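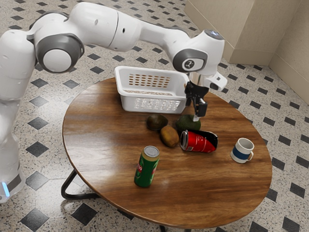
Wunstead Comics: back issue room and sales floor check, March

Done before opening, started at 7:30 a.m. Marks are OK, FIX or WATCH. Comments go under each line, and please write more than one word, I love reading these!

1. Front door and exit paths
OK. Both doors open all the way, and the spinner rack of all-ages books is finally out of the exit path. What a difference, you can see straight through to the new release wall now.

2. Long boxes, floor level
WATCH. We have 64 long boxes under the bins and most slide out beautifully. The two holding Kurusden (the complete first series, go look at it!) have soft bottoms. Lift from underneath, never by the handle holes.

3. Long boxes, stacked
FIX. One stack in the back was four high. Three is the limit. I moved the top box to the sorting bench, and it needs a home before the weekend crowd.

4. Wall shelving
OK. All brackets tight. The Follero hardcovers are heavy, so they stay on the bottom two shelves, even though those covers deserve eye level.

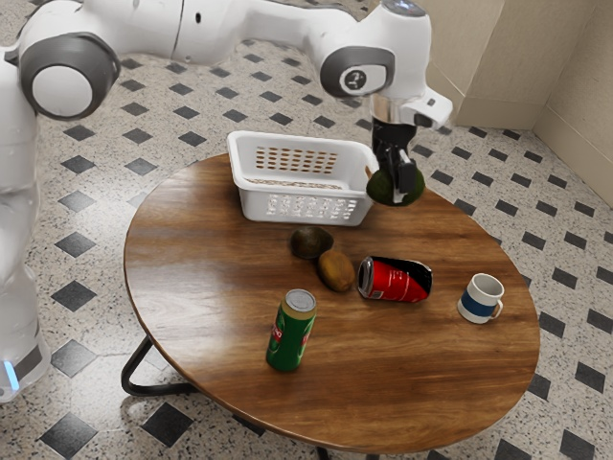
5. Display wall, high-value books
OK. Every clip holds. The Semaan #1 variant has been moved out of the afternoon sun, and the colors still look fantastic.

6. Step stools and ladder
FIX. The short stool has lost a rubber foot. Tagged and put away. Use the ladder until the new feet come in.

7. Humidity and leaks
OK. Gauge is in the green in both rooms. Ceiling tile over the indie section is dry, which made my morning.

8. Fire extinguishers
OK, both charged. Keep 10 inches clear on each side, and that includes the cardboard standees.
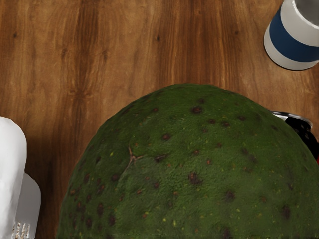

9. Power strips and lights
WATCH. The strip behind the register is full. The case lights can move to the outlet by the manga shelves.

10. Bag and board station
OK. Blades capped, tape guns put up. A fresh carton of 1000 boards goes on the lower shelf, and we have 400 bags left, so reorder soon.

Carried over to April: items 3, 6 and 9. Initial each one when it's fixed.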